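Cisberg school kitchens to get new wall paint before spring

2026-03-01
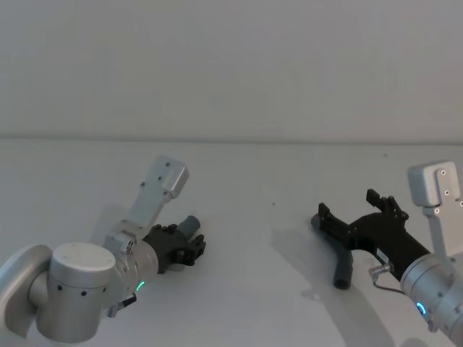 The town of Cisberg will repaint the kitchens and workrooms of its schools, after parents in Dellovmont complained in December about old paint coming off near the sinks. The work was given to the firm Shehu, which asked for 3,726 euros for the first building. The new color is a pale gray, like the bare wall behind the white tabletop in the picture, and it was chosen from a list made by the paint maker Cluva. Dark colors were refused – they make small rooms look smaller, the town wrote in its notice.

The first building has 417 pupils. Lessons will continue during the work, but warm lunch will be served in the sports hall. A further 2,000 euros is kept for repairs of the ceiling. Parents can send questions to the school office until the end of the month.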